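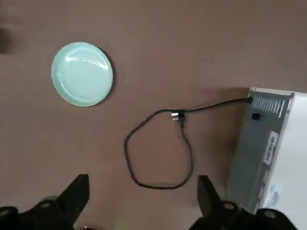 Re: [kitchen-share] Counter oven for the Friday lunches, setup notes

Zerrin Yüksel wrote:

> Hi all,
>
> The toaster oven is on the brown table and ready to use. I've written
> up how I think it should live there. Please read before Friday.
>
> Plates: one green, one gray, either side of the oven. Food going in
> waits on one, food coming out goes on the other.
>
> Rack: slides out and can rest on the table while you load it.
>
> Fruit basket: stays on the same table so people can help themselves.
>
> If we like the arrangement I'd say we leave it like that through June
> and get a second oven for the Drurkport room. Skulludetti has the same
> size for 100 with a 7 percent discount if you buy 2.
>
> Zerrin

Zerrin, thanks for writing it up. I'm going to be the difficult one again. I read your notes twice, and I like the oven fine, but I don't buy most of the layout and I certainly don't buy the second oven. My comments are by item, so people can argue with the part they care about.

1. The two plates

I don't see this surviving one lunch. A color code works when the same two people use it every day. We have a list full of people who come in hungry, grab whatever plate is closest and put a cheese sandwich on it. Ask anyone on Friday which color means "cooked" and I'd bet you get a shrug. Your own message doesn't say which is which, by the way.

I'd also like to know why the plates have to wait on the table at all. An empty plate sitting out collects crumbs and elbows. Stack them on the shelf and let people take one when the food is ready.

2. The rack on the table

This is the one I'd push back on hardest. Sliding the rack out before you switch on, sure. Laying it flat on the tabletop to load it, fine, if it's cold. But "can rest on the table" will be read as "can rest on the table any time," and somebody will pull it out with a dish towel at full heat and set it down right there. Do we know what that surface can take? I don't. The Procházka people had a table with a nice set of parallel scorch lines across it, and they also thought everybody understood.

What I'd write: load the rack cold, slide it in, and don't take it out again until the oven has been off for a good while. Use tongs for the food. If we want somewhere to set down a hot rack, we buy a proper trivet and it stays by the oven.

3. The position of the oven

It has the long side running away from you, with the rack coming out to the right and the cord going off to the left. I can see the logic, you keep the cord away from the food. But then the plates, the rack and the basket all compete for the space that's left, and everyone reaches across everyone.

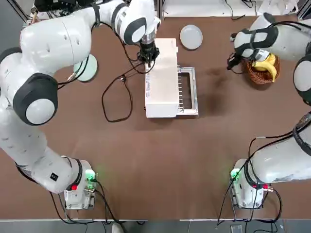
4. The cord

Same side of the table, separate complaint. It wanders over the top in a loop with plenty of slack, next to where one of the plates sits. One sleeve button and the oven gets a tug. Tie up the extra length and run the rest straight to the back. I have a bag of the reusable ties and will bring it in. Please don't anybody tape it down, the last tape took a week to scrub off.

And keep the vent slots clear. No napkins, no mail, no cookbook leaned up against them. It would be good to have that in the notes, because it isn't there now.

5. The fruit basket

I have no quarrel with the basket. It's a nice wicker one and it gets used. I just don't think it belongs on the same table as something that gets hot. A banana next to a running oven is brown by two o'clock, and wicker isn't what I'd choose to park near a heating element either. Windowsill, please, or the top of the low cabinet.

6. The second oven

No from me. That's close to 200 before tax for two machines when we haven't used the first one for a single lunch. A discount for buying more of something is still spending more. Pranness had the identical offer last year and I didn't see us rushing over there. Let's use the one we've got through June, see whether there's ever a line for it, and then talk about Drurkport.

If somebody has used this arrangement elsewhere and it held up, I'd like to hear how many people were sharing. I can be talked around on the plates. I don't expect to be on the rack.

I'll be in early on Friday with the ties, and I'll move the basket then unless there's an objection on the list first.

Sinan Bayram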